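Silto Tenants - Frequently Asked Questions

Moving Out and Getting Your Deposit Back

Updated 8/4/23 by Kyung-hwa Cho, Silto Residents' Desk

How much notice do I have to give?

Two months, in writing. A text to the guy who fixed your sink is technically writing, but he doesn't work for us and he has been very patient. Use the form at the front office or email the Residents' Desk. The clock starts the day we get it.

I gave notice and now I want to stay. Can I?

Sometimes. If the unit hasn't been promised to anyone else, we tear up the notice and you go back to complaining about the elevator. If it has been promised, you can join the list for another unit, and we will try to look sympathetic.

When do I get my deposit back?

Within 40 days of the day you hand in your keys. All of your keys. The mailbox key is a key. The clock does not start while one is still in a coat pocket in your new city.

What can you take out of it?

Unpaid rent, damage beyond normal wear, missing keys, and cleaning, if you leave the place in a state that calls for it. The flat cleaning fee is $298. We would much prefer that you clean the oven yourself. So would Fitriani Nasution, who does the walk-throughs and has seen some ovens.

What counts as normal wear?

Faded paint, a worn spot in the carpet by the door, small nail holes, a cabinet hinge that got tired. A hole you can put your arm through does not count, even if you hung a calendar over it. A wall you painted black for your music also does not count, however good the music was.

Should I patch the nail holes?

Please don't. Toothpaste is not filler, and we can smell it. Leave the small holes alone and our painter will deal with them at no charge to you.

Can I be there for the walk-through?

Yes, and you should be. Book it at least three days ahead. It takes less time than people fear, unless they follow Fitriani from room to room explaining each mark. She'll write up the form, you both sign, and you get a copy.

I disagree with what you charged me. Now what?

Write to Dinesh Kandasamy in the main office and say which item you're disputing. Send photos if you have them. He reads everything, including the parts in capital letters, though those don't move you up the line.

Can I leave furniture for the next tenant?

No. Everyone believes their couch is the exception. If the new tenant really wants it, have them put that in writing and we'll add it to their lease file. Otherwise it goes with you or it goes out on bulk pickup, which you have to book through the city yourself.

What about all the small stuff?

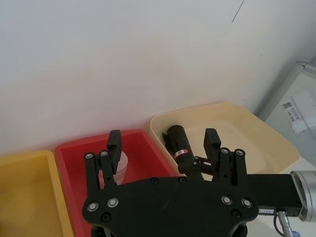 The last day of a move is mostly small stuff: one sock, four takeout menus, the screws to a bed you sold last winter. Our advice is to stop making decisions at midnight. Get a few open bins a couple of days early and decide what each color means. Say yellow is for keeping, red is for the kitchen odds and ends you'll need until the very end, and cream is for giving away. A plastic cup standing in the red one, for instance, is a perfectly good last-morning coffee cup, and you'll be glad you didn't tape it into a box marked MISC. Bins without lids also make it harder to pretend you've packed when you haven't.

Do I have to cancel the utilities?

Power and internet, yes, those are in your name. Water and heat are in ours. Don't shut anything off before the walk-through, please. We've done one by phone flashlight and everybody looked guilty.

Where do I drop the keys?

At the front office, in the envelope with your name on it. After hours there's a slot in the door. Xolani Mtshali empties it each morning and will send you a receipt. Leave a forwarding address in the same envelope, or your check will be mailed to the apartment you just left.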